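Diário de bancada, Bornorstead
23 de outubro de 2025

Cheguei com a fila de reprocessamento ainda rodando. O job da noite parou no episódio 179 com erro de alinhamento: o Caltance recusou o par de trajetórias por diferença de relógio acima do limite. O limite está em 40 ms desde janeiro. Abhishek queria subir o valor para deixar passar. Fui contra, o Caltance interpola linearmente entre poses vizinhas e num movimento rápido de punho esse erro vira centímetros na ponta do dedo. Ficou em 40.

Li o log inteiro antes de mexer em qualquer coisa. A diferença cresce de forma monótona ao longo da sessão, sem saltos. Isso elimina perda de pacote e aponta para deriva de oscilador entre a câmera da mão esquerda e a da direita. O script de sincronização calcula um único offset no início e o aplica até o fim. Em sessões curtas ninguém percebe. Nas longas, a segunda metade sai torta.

Troquei o offset constante por um modelo afim (offset mais inclinação), ajustado por mínimos quadrados com perda de Huber sobre os instantes em que as duas pinças fecham juntas. Pallavi tinha posto esse gesto no protocolo para outra finalidade, separar episódios. Serve bem: o pico de velocidade do dedo é nítido nos dois fluxos e dá para localizar abaixo de um quadro com uma parábola de três pontos.
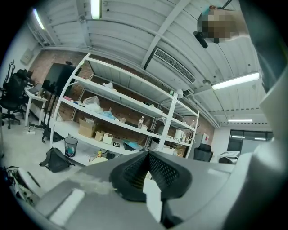

Resíduo depois do ajuste afim: sem tendência visível no gráfico, distribuição simétrica, duas caudas que são gestos malfeitos e que o Huber já descarta. Rodei de novo o 179 e passou. Rodei os vizinhos para garantir que eu não tinha quebrado o que funcionava. Passaram também, e as trajetórias antigas mudaram menos que o ruído do rastreador.

Commit feito no ramo sync-afim. Teste de regressão com três sessões gravadas, uma delas com deriva injetada de propósito. O teste antigo verificava só que o script terminava sem exceção, o que explica o tempo que isso ficou escondido.

Segundo assunto do dia, a odometria visual. O Bustalow (nosso front-end de SLAM, versão interna) perde o rastreio quando a pinça aponta para o teto. Chapa ondulada, nervuras paralelas, vigas brancas. O detector acha cantos à vontade, só que o descritor de um é igual ao do próximo e o casamento desliza uma nervura inteira. O RANSAC aceita, a translação é consistente em todos os pontos. É o pior tipo de erro: poucos outliers, covariância pequena, pose errada.

Na sessão de referência contei 1.554 quadros com esse deslizamento. Contei por script, comparando a translação visual com a integrada da IMU na mesma janela e marcando quando a componente perpendicular às nervuras diverge e a paralela não.

Tentativas, na ordem:

Teste de razão mais apertado no casamento. Remove a maioria dos pares ruins e quase todos os bons. Rastreio cai por falta de pontos. Revertido.

Máscara fixa no corpo da pinça. Já existia, mas estava com a geometria da versão anterior do dedo e deixava passar uma faixa da borda. Refiz a máscara. Ganho pequeno, fica.

Busca de casamento restrita pela predição da IMU. O raio de busca passa a depender da covariância prevista e fica menor que o passo da nervura projetado. Funcionou na maior parte. Restaram 316 quadros, concentrados em giros rápidos, quando a covariância cresce e o raio volta a cobrir duas nervuras. 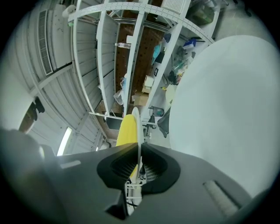

Leitura: 5 min

Para os giros restantes estou com duas opções e nenhuma me agrada. A primeira é manter hipóteses múltiplas por alguns quadros e decidir quando aparecer textura não repetitiva, como os objetos nas prateleiras. Custa memória e complica o gerente de mapa, que já é a parte do código que menos quero tocar. A segunda é penalizar, no peso de cada ponto, a similaridade com os vizinhos no mesmo quadro. Mais simples, mas precisa de um parâmetro, e parâmetro nesse módulo tem o costume de ser ajustado por alguém às pressas e esquecido. Começo pela segunda, amanhã.

Nota à parte: o visor de poses inverte o eixo Y quando o arquivo vem do Bustalow e não inverte quando vem do rastreador de marcadores. Perdi meia hora de manhã achando que a calibração tinha sido trocada. A convenção agora está escrita no cabeçalho do arquivo e o visor aborta se o campo faltar. Abhishek reclamou que os arquivos antigos não abrem mais. Fiz um conversor de uma linha e mandei para ele.

Terceiro assunto, os marcadores. Cada pinça leva um cubo branco com fiduciais, e a câmera de cima serve de segunda fonte de pose. O que sai dela entra no Dubey, nosso pacote de fusão, como medida absoluta no grafo. O problema é a ambiguidade clássica de pose planar: com um marcador só, visto quase de frente, há dois mínimos de reprojeção e o solver escolhe o errado de vez em quando. O sintoma é um salto de orientação que dura um quadro e volta.

Passei a resolver o cubo como corpo rígido único, com todos os cantos das faces visíveis no mesmo PnP. Com duas faces na imagem a ambiguidade some. Com uma face só, guardo as duas soluções e fico com a mais próxima da predição, desde que a razão entre os erros de reprojeção esteja abaixo do limiar. Se não estiver, a medida é descartada e o Dubey segue com a odometria.

Pallavi perguntou pela distorção da lente de cima, que é forte nas bordas. Boa pergunta. O detector trabalha na imagem bruta e os cantos são desdistorcidos depois, um a um, pelo modelo fisheye. Retificar a imagem inteira antes esticava tanto a periferia que os marcadores viravam borrão e os bits não decodificavam. O refinamento subpixel, porém, supõe aresta reta na vizinhança do canto. Reduzi a janela. A verificar com o alvo de calibração posto perto da borda.

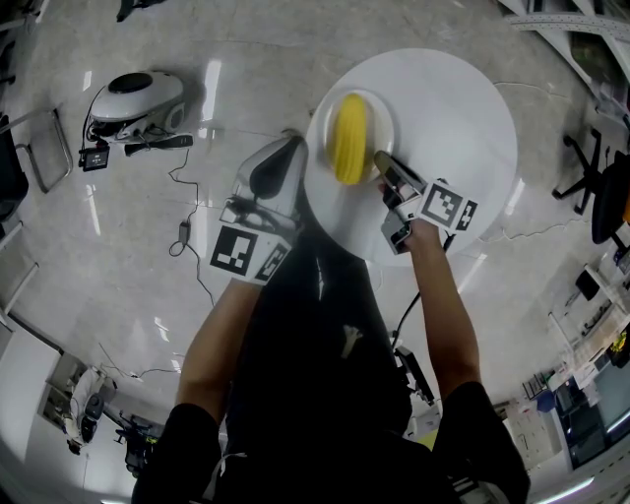
Mesa redonda, prato e objeto amarelo estriado; uma pinça em cada mão, cubos de marcadores à vista.

O objeto amarelo não atrapalha a detecção por si, mas a mão que passa na frente do cubo atrapalha, e o detector devolvia às vezes um marcador parcial com identificador válido. Desliguei a correção de bits. Menos detecções, nenhuma falsa nas sessões que reprocessei hoje.

Falta propagar a incerteza de forma decente. Hoje o Dubey recebe covariância constante para qualquer medida de marcador, longe ou perto, uma face ou duas. O jacobiano do PnP já está calculado, é questão de expor na interface. Abri a tarefa e pus meu nome.

Pendências:
peso por autossimilaridade no Bustalow
covariância do PnP no Dubey
alvo de calibração na borda da lente de cima
avisar Abhishek que o ramo sync-afim muda o formato do arquivo de offsets (dois números por sessão em vez de um)
renomear a variável t_off2, que eu mesmo criei e já não lembrava se era em segundos ou em quadros. É em segundos.

Deixei o reprocessamento completo na fila antes de sair, com o log em nível debug.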